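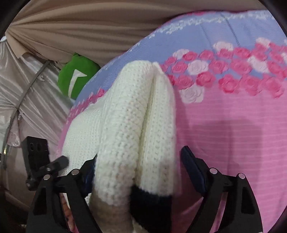
Kukel Textured Bed Throw, White

Item no. 456
Supplier: Mardale Home Textiles
Category: Bedroom / Throws and light covers

Product summary

The Kukel is a light top layer for beds and armchairs. It is made from cotton yarn with a raised surface and has no lining, backing or fill. The open structure holds some air, so the throw can be used alone in warm rooms or over a quilt in cold ones. It is sold singly, in white only.

Specifications

Fiber: 100% cotton
Weight: 800 g
Edge: self-finished, double row of stitching
Shrinkage allowance: up to 4% in length after first wash
Packing: folded, paper band
Carton quantity: 20

Care

Wash before first use. Machine wash warm with similar colors, on a gentle cycle. Do not use chlorine bleach or fabric softener – softener flattens the surface and slows drying. Tumble dry low and remove while slightly damp. Lay flat to finish. Ironing is not needed and will press out the texture. If it is ironed by mistake, a rinse in cool water restores most of the relief.

White yarn picks up loose dye. Keep the throw away from new printed bedding until that bedding has been washed twice.

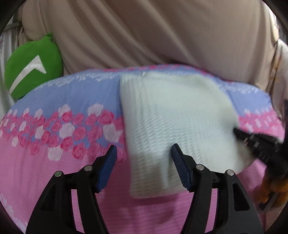 White textured cloth on a rose-patterned sheet.

Snags

Do not cut a pulled loop. Work the slack back into the fabric from the reverse side with a blunt needle, then stretch the area lightly in both directions. Rings, watch clasps and pet claws are the usual causes. Snags are not covered by the warranty.

Changes to this item

From April the stitching thread was changed from polyester to cotton. Weight and carton quantity are unaffected. Stock with the older thread carries the same item number and may be supplied until used up. The former Drornberg throw has been dropped from the range and the Kukel replaces it in all standing orders.

Ordering

Full cartons ship from the Mohammed warehouse. Single pieces ship from the Mardale store and carry a handling charge. Trade accounts: Asabe Akinola. Returns and faults: Harsh Nautiyal. Quote the item number and the lot code printed on the paper band.

Page revised November 23, 2021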